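Notebook, fruit weighing bench
May, started 9:40

Today I continue with the weight loss of whole fruit at room temperature. The last page is from Idalina and it ends with the question if we should keep the basket or go back to the plastic trays. I have thought about it and I keep the basket, for the moment. The trays hold moisture under the fruit and we had soft spots on the contact side in April. With wicker the air can pass from below.

Scale: turned on at 9:40, left twenty minutes before the first reading. Check with the 2000 g reference weight, it gave 2 g too much. I repeated after leveling the feet and it was the same, so I write the offset here and I do not correct the numbers in the table. Whoever makes the plot must subtract. Please do not correct two times, this happened in the March series and we lost an afternoon to find it.

Order of weighing, same as before: first the basket alone, then the basket with everything, then each fruit by itself. The basket alone gave 235 g. In the last series it was a little less. Wicker takes water from the air, and it rained all the week, so I think this is the explanation, but I have no humidity reading for the older days and I cannot prove it. From now I write the basket weight every morning, also when it is boring.

Fruit from the Veloso shop, bought yesterday in the evening. The label on the crate said Skanstead, which I suppose is the distributor and does not tell us where it was grown. Arnaldo wanted fruit of very different skin, to see if the skin type explains more than the size. The dragon fruit is the difficult one. The scales bend outward and they catch on the rim when I lift it, and if one breaks off, the series for that fruit is finished. I lift it with two hands from below. The mango goes on the right side of the basket, where it does not roll. Between readings the basket stays next to the scale, so that the way is short and I touch the fruit as little as possible.
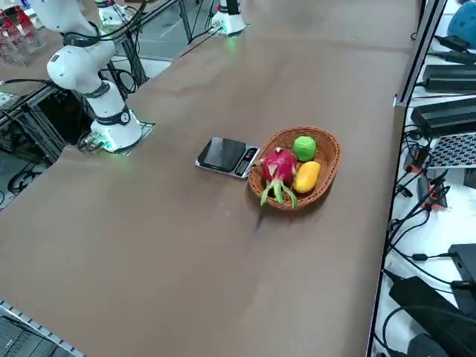

Keisha Delacroix read the page over lunch and thinks the basket must go. In her opinion the fruits should not touch each other at all, because where they touch the skin is closed to the air, and a mango gives off ethylene which will push the others to ripen faster. She would put each one on its own small rack, at least a hand apart, and use the basket only to carry them.

I agree with the half of this. The contact is real, and with the dragon fruit I cannot avoid it, those green tips reach over everything. But the question from the beginning was how fruit loses weight in the way people keep it at home, and at home it lies in a bowl together. If we separate them we measure a different thing. Maybe a good one, but different. My proposal: the basket series continues as planned, and a second series with separate racks starts when this one is done. Roscoe has wire racks from the Zoltitz bread project – I must ask him if they are clean.

About ethylene, I looked in my old notes and found only a remark that it matters for the mango and less for the dragon fruit, without a source. Idalina, if you have the source, write it in the margin.

14:15. Second round. The scale went to sleep between rounds and I had to wake it and set it to zero again. I do not like this. There must be a setting for the automatic shutoff, but the manual is not in the drawer. If it cannot be changed, we must do the check weight before each round and not only in the morning.

A note on the surface: I wiped the table with a damp cloth before lunch and waited until it was dry. Do not use the citrus spray, it leaves a film and the basket picks up the smell.

The readings of today are in the log under entry 3737, both rounds. I wrote the name of each fruit in full, please do the same. In the last series "G" was used for green and also for the gross weight, and Celeste had to guess.

Still open:
Manual for the scale, ask Celeste.
Racks, ask Roscoe.
Humidity sensor: the old Floledix one is in the cabinet but it has no battery.
Decide when a fruit is out of the series. I propose at the first break in the skin, Arnaldo prefers the first visible mold. For the mango this can be several days of difference.

Next reading tomorrow at 9:40, the same order. Basket first.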